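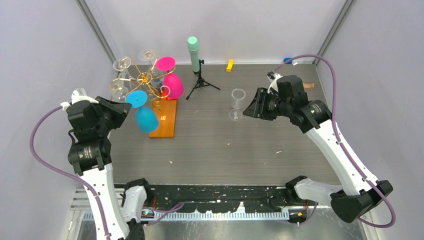

Gold wire glass rack with seven glasses hanging and one clear glass still on the table.

Wire stemware rack: loading order and mixed glass weights

Posted by Edit Bíró, March 1, 2020
1,429 views

I have a freestanding wire glass rack on a wooden base, bought from Vaston in February. Stemmed glasses hang upside down by the foot from curved arms. The rack is rated for 8 glasses. My set is mixed: one cyan plastic, one magenta plastic, the rest clear. The cyan one hangs toward the front left and the magenta one at the back right.

Two problems. First, when I add the last clear glass, the bowls on that side sit close enough to touch. Second, the rack shifts on the tabletop if I load one side completely before starting the other. The leaflet gives the rating and nothing about order. Is there a correct sequence, and does it matter where the plastic glasses go?

Mared Hughes

Load in opposite pairs. Hang one glass, then hang the next on the arm across from it, and continue that way until the rack is full. Unload the same way. The base is narrow compared with the spread of the arms, so a fully loaded side moves the center of gravity toward the edge of the wood.

Weigh one of each type on a kitchen scale. If a clear glass comes out at 300 g, a full set of those is 2,400 g, and it is worth knowing how much of that sits on each side. Plastic is usually lighter. Two plastic glasses on the same side would leave the other side heavier, so front left and back right is a reasonable arrangement. Leave them there.

For the contact problem, slide each foot all the way in toward the post, then check that the foot lies flat on both wires. A foot resting on one wire tilts the bowl, and a small tilt at the foot is a large offset at the rim. If the bowls still touch with every foot seated, the bowl diameter is too big for the arm spacing. In that case leave one arm empty and keep the last glass in a cabinet.

Nalutum

Put felt pads under the base. Mine stopped sliding.

Wavovska

I have a different rack but the arms on mine were bent in the box. Compare the gap on each arm before you blame the glasses. They can be bent back by hand, slowly, with the rack empty.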